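미니 냉장고 청소와 정리하는 법

작은 냉장고는 칸이 몇 개 없어서 금방 끝날 것 같지만, 막상 손을 대면 성에와 물받이 때문에 시간이 꽤 걸립니다. 저는 작업실에서 쓰는 미니 냉장고를 한 계절에 한 번씩 비우고 닦습니다. 이번 글에는 그때 하는 순서를 그대로 적었습니다. 위쪽에 작은 냉동칸이 있고 그 밑에 물받이가 달린 형태를 기준으로 했습니다. 성에가 자동으로 제거되는 모델이라면 2단계는 건너뛰어도 됩니다.

준비물

마른 행주 세 장
부드러운 스펀지
베이킹소다 한 큰술과 미지근한 물 1리터
못 쓰는 칫솔 (문 고무패킹용)
넓은 쟁반이나 수건
아이스박스나 보냉 가방
뚜껑 있는 보관용기 몇 개

용기는 새로 살 필요가 없습니다. 저는 예전에 시장에서 2,000원 주고 산 것과 Liltex 밀폐용기를 섞어서 씁니다. 다만 사기 전에 냉장고 안쪽 폭과 깊이를 먼저 재세요. 겉 치수만 보고 골랐다가 뒷벽 아래쪽 튀어나온 부분에 걸려 문이 안 닫히는 경우가 많습니다. 제 냉장고 아래칸은 바닥이 얕아서 뒤쪽까지 깊게 들어가는 긴 용기는 못 씁니다.

1단계. 전원을 끄고 비우기

플러그를 먼저 뽑습니다. 음식은 아이스박스로 옮기고, 옮기면서 날짜를 확인합니다. 날짜를 모르는 반찬은 버립니다. 소스병은 입구가 굳어 있으면 따뜻한 물에 적신 행주로 닦아서 따로 세워 둡니다. 문 선반에 있는 것도 전부 꺼냅니다. 문에 무거운 병을 남겨 둔 채 활짝 열어 두면 작은 냉장고는 앞으로 기울 수 있습니다.

2단계. 성에 녹이기

냉동칸 문을 열고 냉장고 앞에 수건을 깝니다. 물받이는 제자리에 둡니다. 녹은 물이 그쪽으로 모입니다. 그 상태로 몇 시간 두면 되는데, 급하면 뜨거운 물을 담은 그릇을 냉동칸에 넣고 물이 식을 때마다 갈아 줍니다. 그릇 밑에는 행주를 한 장 깔아 주세요.

칼이나 드라이버로 성에를 긁지 마세요. 벽 안에 냉매관이 지나갑니다. 저와 작업실을 같이 쓰는 이즈마엘 칼데이라(Ismael Caldeira)가 예전 냉장고를 그렇게 망가뜨렸고, 수리비가 새로 사는 값과 비슷해서 결국 버렸습니다. 성에가 손으로 밀었을 때 떨어질 정도가 되면 덩어리째 떼어내면 됩니다.

3단계. 물받이 비우고 안쪽 닦기

물받이는 양손으로 수평을 맞춰 빼냅니다. 한 손으로 당기면 앞쪽으로 물이 쏟아집니다. 골이 파인 물받이는 골 사이에 때가 끼니까 스펀지 모서리로 골을 따라 한 방향으로 닦고 흐르는 물에 헹굽니다. 마르면 다시 끼웁니다.

안쪽 벽은 위에서 아래로 닦습니다. 베이킹소다 물을 적신 스펀지로 한 번, 맹물 행주로 한 번, 마른 행주로 한 번입니다. 세제를 써도 되지만 향이 강한 것은 며칠씩 냄새가 남습니다. 온도 조절 다이얼과 전등이 있다면 그 주변에는 물을 뿌리지 말고 꼭 짠 행주만 씁니다.

4단계. 문과 고무패킹

문 안쪽은 굴곡이 많아서 스펀지보다 행주가 편합니다. 손가락에 행주를 감아 선반 구석을 훑습니다. 고무패킹은 주름을 살짝 벌리고 칫솔로 닦은 뒤 물기를 완전히 없앱니다. 다 닦고 나면 종이 한 장을 문에 끼우고 닫은 다음 당겨 보세요. 종이가 힘없이 빠지는 자리가 있으면 패킹이 눌린 것입니다. 따뜻한 물에 적신 수건을 그 부분에 잠시 대면 모양이 조금 돌아옵니다.

5단계. 다시 넣기

전원을 꽂고 바로 채우지 말고 안이 충분히 차가워진 뒤에 넣습니다. 저는 저녁에 꽂아 두고 다음 날 아침에 넣습니다. 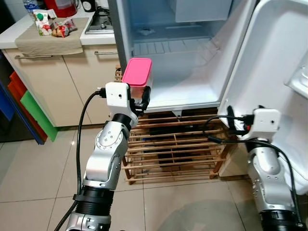
분홍색 뚜껑의 보관용기와 비워진 냉장고 아래칸

보관용기는 아래칸부터 넣습니다. 속이 비치는 것을 쓰면 뚜껑을 열지 않아도 되고, 뚜껑 색이 다르면 반찬과 재료를 나누기 쉽습니다. 저는 분홍색 뚜껑에 바로 먹을 것을 담고, 나머지에는 손질한 채소를 담습니다. 큰 용기를 먼저 놓아 보고 남는 자리에 작은 것을 맞춥니다. 순서를 반대로 하면 큰 것이 안 들어가서 다시 다 꺼내게 됩니다.

용기를 뒷벽에 딱 붙이지 마세요. 손가락 하나 들어갈 틈을 두면 됩니다. 뒷벽에 닿은 채소는 얼어서 물러집니다. 물받이 바로 밑에는 뚜껑이 확실히 닫히는 용기만 둡니다. 물방울이 떨어질 때가 있습니다.

문 선반에는 온도가 조금 오르내려도 괜찮은 것을 둡니다. 간장, 잼, 음료 정도입니다. 달걀과 우유는 안쪽이 낫습니다.

놓는 자리에 대해

작은 냉장고를 바닥에 바로 두면 허리를 많이 숙여야 하고 밑에 먼지가 쌓입니다. 저희는 낮은 나무 살 받침대에 올려 쓰는데, 살 사이로 바람이 통하고 아래를 청소하기도 쉽습니다. 받침대를 쓸 때는 세 가지를 보세요. 냉장고 무게를 견디는지, 네 발이 모두 살 위에 제대로 올라가는지, 타일 바닥에서 밀리지 않는지입니다. 미끄러우면 받침대 발에 고무판을 붙입니다. 올린 다음에는 수평을 다시 맞춰야 문이 저절로 열리지 않습니다.

옆면과 뒷면에도 틈이 있어야 합니다. 필요한 간격은 모델마다 다르니 설명서를 따르세요.

자주 받은 질문

냄새가 안 빠져요.
물받이와 패킹을 먼저 다시 보세요. 그 두 곳이 아니면 베이킹소다를 작은 그릇에 담아 하룻밤 넣어 둡니다.

성에가 너무 빨리 생겨요.
패킹이 헐겁거나 뜨거운 음식을 식히지 않고 넣었을 때 그렇습니다. 온도를 한 단계 올려도 좋습니다.

용기 뚜껑에 김치 물이 들었어요.
씻어서 햇볕에 하루 말리면 옅어집니다. 완전히 없어지지는 않습니다.

2월 4일에 패킹 점검 방법을 추가했습니다. 3월에는 냉동칸에 재료를 납작하게 얼려 넣는 방법을 따로 올리겠습니다.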